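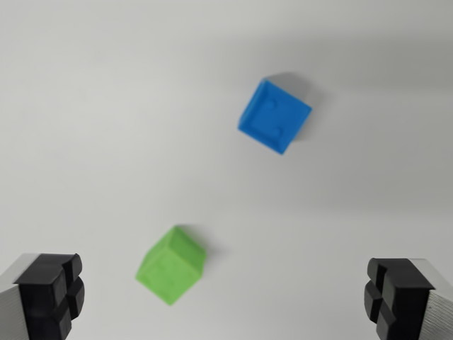

Nuestro trabajo trata de cómo cambia la luz en un aula a lo largo del día. Medimos en enero, en el centro Renine. Sobre una superficie blanca y lisa, con un cubo azul y otro verde encima, la zona superior izquierda queda casi blanca y la derecha tira a gris.

Inicio Trabajos Ciencias Contacto
Lectura: 2 min

Junto a la ventana leímos unos 400 lux; al fondo, 300. Genivaldo Rocha anotó los valores cada 10 minutos
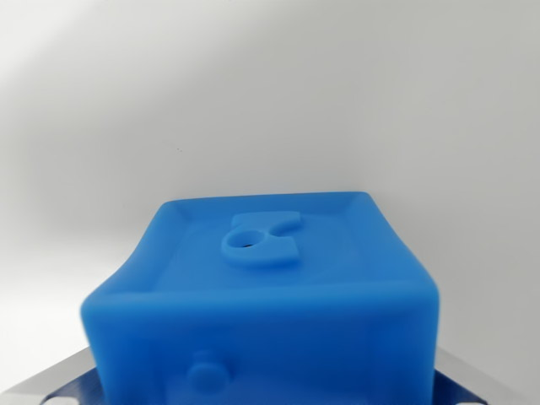 y después los pasamos a una tabla —faltan dos lecturas de la tarde—.

El color también influye en lo que percibimos. En el bloque azul, la cara superior se ve más clara que la frontal. Queda pendiente repetir las medidas con las persianas bajadas.

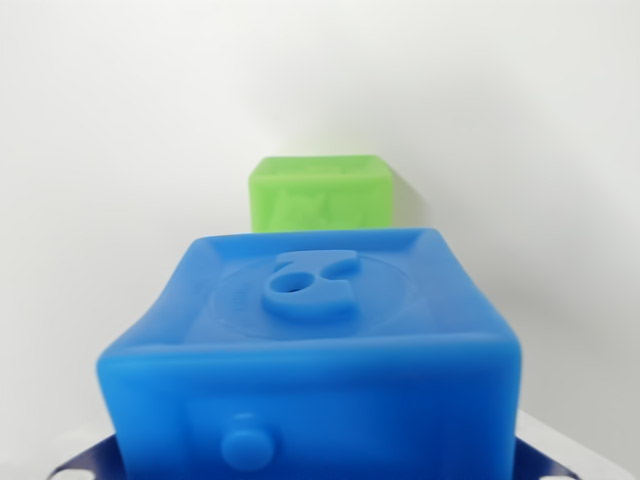 La segunda parte compara pinturas de pared. La blanca mate reparte mejor la luz, según nuestras lecturas. En los objetos de bordes redondeados, como el bloque azul, el brillo es suave.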